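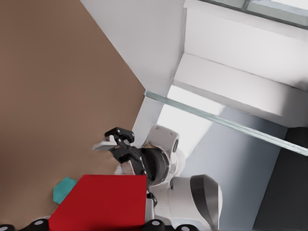
About Varela Rowing School

Welcome, and thanks for stopping by! If you've landed on this page, you're probably wondering who we are, whether you're too old or too stiff or too nervous to try rowing, and what on earth people see in getting up before sunrise to sit in a very narrow boat. We'll try to cover all of that, and if we wander off a little along the way, please forgive us. Rowers love to talk about rowing.

Varela Rowing School teaches adults to row on Lake Ulton. That has been our whole business for 17 years. We don't run a junior racing program (there's a very good one at the south end of the lake, and we're happy to point families that way), and we don't do corporate team days anymore, although we did try them for a couple of summers. What we do is take grown people who have never held an oar and teach them, patiently and from the first stroke, until they can go out on a calm morning and move a boat well.

How we started

The school was founded by Birthe Hafstein, who is still our head coach and still the first one on the dock most mornings. Birthe rowed as a lightweight through her college years, stopped completely when her children were small, and came back to the sport at 41. She likes to tell new students about that first row back, which lasted ten minutes and ended with her holding on to a channel marker and waiting for her arms to work again. She had been a fast rower once, and it surprised her how hard it was to find a club that knew what to do with a woman in her forties who wasn't fast now but wanted to be good again.

So she rented half of a boat shed, bought a secondhand double from a club that was closing, and put a card up at the bakery. Four people answered it. Two of them are still rowing with us, and one of those two now coaches our evening beginners, so be nice to the person at the bakery counter because you never know.

The double was named Mimine when Birthe bought her, painted in curly blue letters on the bow. We've never found out who the original Mimine was. Several of us have theories. The boat has been patched more times than is really sensible, and the seats have been replaced, but she's a forgiving old thing and nearly every student we've had has taken a turn in her at some point.

What we teach

Everybody begins with the same course, which we call First Strokes. It's 6 lessons, spread over three weeks, with a small group and a coach in a launch alongside you. The first lesson is on land and on the rowing machines, where you'll learn the order of the stroke (legs, back, arms, and then arms, back, legs on the way home) until you're muttering it in the grocery line. After that we go out on the water, in wide, steady training boats to begin with. Yes, they can tip. They mostly don't. Before anyone goes out we'll ask you to show us you can swim and are comfortable putting on a life jacket in the water, and we do that part in the town pool, where it's warm.

Once you've finished First Strokes you can move on to Steady Hands, our longer course, which is where people learn to feather the blade properly, to back the boat down to a dock without swearing, and to keep good rhythm with somebody else. A lot of our students stay in Steady Hands for a year or more and are very content there. Others get the racing itch, and for them there's a morning squad that trains for masters regattas from March on. Our masters women have been especially keen these last few seasons, and we'd be lying if we said we weren't proud of them. There's something wonderful about seeing somebody line up for her very first race at 58, white as a sheet, and come back down the course asking when the next one is.

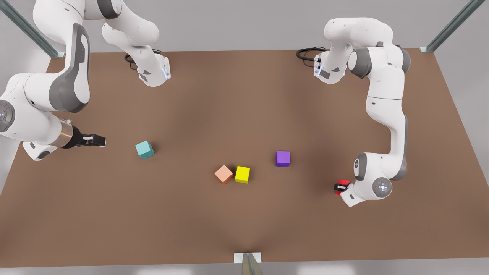

Our lake and our boathouse

Lake Ulton is long and skinny and lies north to south, with hills on the west side that keep most of the wind off us until mid-morning. That's the reason for the early starts. By ten o'clock there's usually a chop coming up past the point and we like to have the small boats back on their racks. The teaching stretch is a 700-meter run along the western bank, between our dock and the old pump house, and the fishing boats know to look out for us there. You'll get to know every reed on it.

These days we have the entire shed. The singles live on the left, the doubles and quads are on the right, and upstairs there's a room with rowing machines, a woodstove and a kettle that gets more use than any of the equipment. Most of our newer shells are Plernik boats, which suit us because they come in a good range of sizes. Being squeezed into a boat built for a person fifty pounds lighter than you is a miserable way to learn, and it puts many good people off.

How we coach

We talk quietly. Birthe has never owned a megaphone and says she doesn't intend to. If the launch needs to come closer so that you can hear us, we bring it closer. We'll give you one thing to work on at a time, and we'll be happy if you get it a little better by the end of the morning. Bad knees, new hips, long breaks and odd work hours are all things we're used to, so please just tell us and we'll plan around them together.

Come and see us

You're welcome to visit before you sign up for anything. Morning sessions finish at 8:30, and if you come down to the dock then, you'll find us carrying boats up and arguing about breakfast. Wear shoes you don't mind getting wet, say hello, and ask for Birthe. If she's still out on the water, have a cup of tea upstairs and she'll be in shortly.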